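Relatório de progresso: salas de formação da Fladia em Brirnham, período até setembro

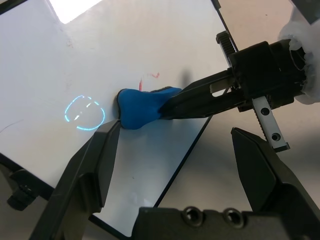 Que parte da verba já foi gasta?
Foram gastos 600 euros, todos em material de limpeza e na recuperação dos quadros brancos. O mobiliário ainda não foi encomendado.

Situação dos quadros

O pedido aprovado previa pôr novamente em uso cinco quadros brancos. Três estão prontos e já servem nas aulas da manhã. Os outros dois continuam com manchas cinzentas que não saem só com o apagador. A Despina Stan experimentou álcool isopropílico num canto de cada um e o resultado foi razoável no primeiro e fraco no segundo. O segundo terá provavelmente de levar película nova. Pedimos preço à Horrocks e aguardamos resposta.

O vermelho é a cor que deixa mais restos. Nas salas onde se escreve a vermelho e se apaga só no fim do dia, o traço sai aos bocados e fica uma sombra. Passámos a pedir aos formadores que apaguem no fim de cada sessão e que guardem o vermelho para correções curtas. A Amber Entwistle afixou esta indicação junto à porta de cada sala.

Apagadores e marcadores

Trocámos os apagadores antigos, cujo feltro já estava duro. O modelo azul foi bem aceite, sobretudo por caber na calha sem cair. Falta decidir quem lava ou substitui os feltros. Por agora fica com a equipa de Jamie Penrose, que já trata do armário do material.

Os marcadores da encomenda anterior secam depressa. Vamos gastar os que restam e mudar de fornecedor na próxima compra. A Ililska enviou amostras, que ainda não foram testadas.

Luz

O reflexo nos quadros brilhantes mantém-se. Com as luzes do teto acesas há uma zona onde não se lê o que está escrito, e a Bernadette Delorme recebeu queixas de formandos sentados junto à parede. Inclinar ligeiramente o quadro ajuda, mas desloca o reflexo para outros lugares. Propomos desligar a fila de luzes da frente durante as sessões e comprar película mate para o quadro que já precisa de intervenção. Se resultar, apresentaremos um pedido separado para os restantes.

Atrasos

A limpeza de fundo começou mais tarde do que o previsto, por as salas estarem ocupadas com exames. O atraso não tem efeito no custo.

Próximos passos

Fechar o orçamento da película com a Horrocks.
Testar as amostras de marcadores.
Encomendar as mesas e cadeiras, depois de confirmadas as medidas da sala pequena.

As faturas seguem em anexo. Dúvidas sobre as contas podem ser enviadas a Melati Siregar.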